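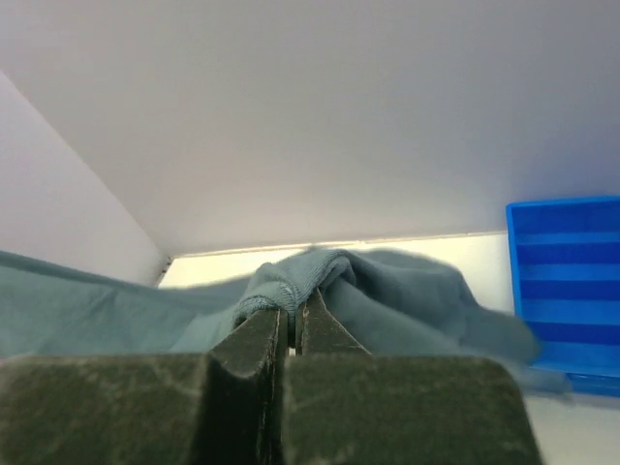

Blog > Sewing Room > Quilts and Keepsakes

My grandmother's quilt came back to me in May, folded in a grocery bag, and I have been thinking about it ever since (and talking about it too, as my poor family will tell you). She pieced it in Enon, the winter she had the flu, out of whatever people gave her. Most of it is a soft teal-gray like the cloth up top, with one loud yellow square she never would explain to any of us. It has 424 patches, and I finally sat down one evening and checked them against her notebook. 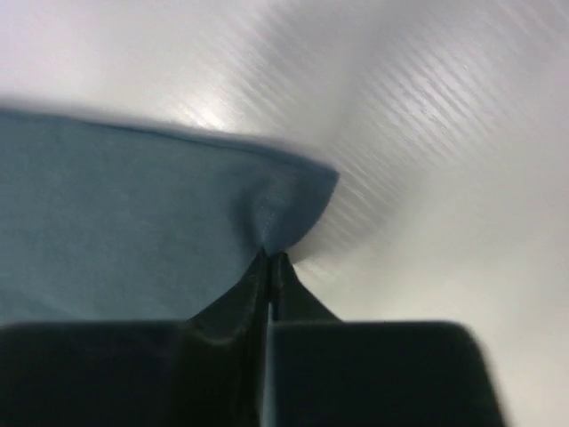 Should you wash an old quilt? Only after you've dabbed every color with a damp white cloth and seen nothing come off on it.

I did all that, then soaked mine in the bathtub with cool water and hardly any soap, and dried it flat on the porch on top of two old sheets.
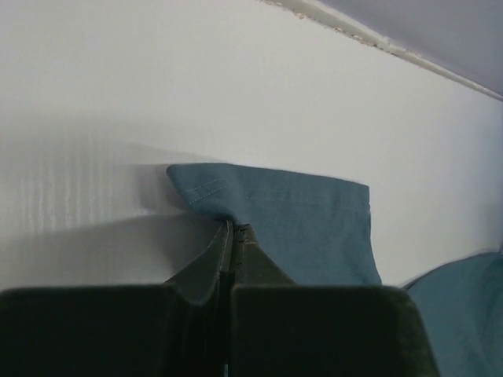
Wenjie Tang wrote to tell me I should mend the torn patches before any soaking at all, and that a bit of netting basted over the weak spots would hold them. I wish I'd asked sooner!

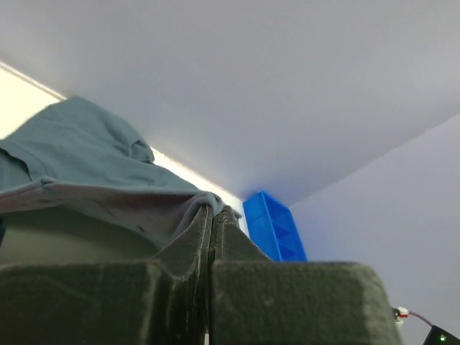
Mending the yellow square

I'm using her own thread, still on its spool, and going slowly.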